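I finally started on the envelopes for the fall card swap. The swap runs out of the paper shop in Vavham and has been going since 2000. This year 343 people signed up, which is more than I expected for something that still works entirely by mail. My share is 19 cards, all handmade, all due in October.

I'm using the Mengal cardstock again because it folds without cracking. I score it first, then stamp the front, then leave it overnight before adding any glue. The gray ink smeared on my first two, so I switched to the brown – it dries faster on this paper.

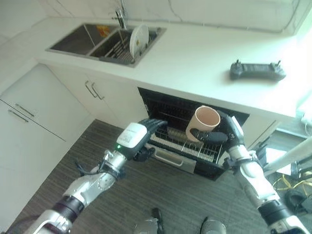
A reader from Kungate wrote in to say that scoring on the back of the card gives her a cleaner fold, and that she skips the overnight wait if she stamps with pigment ink and uses a heat tool. I tried the back scoring last night and she's right about the fold. I don't own a heat tool.

Next I need to cut liners for the envelopes. I have one roll of the Asard striped paper left and it should cover twelve of them.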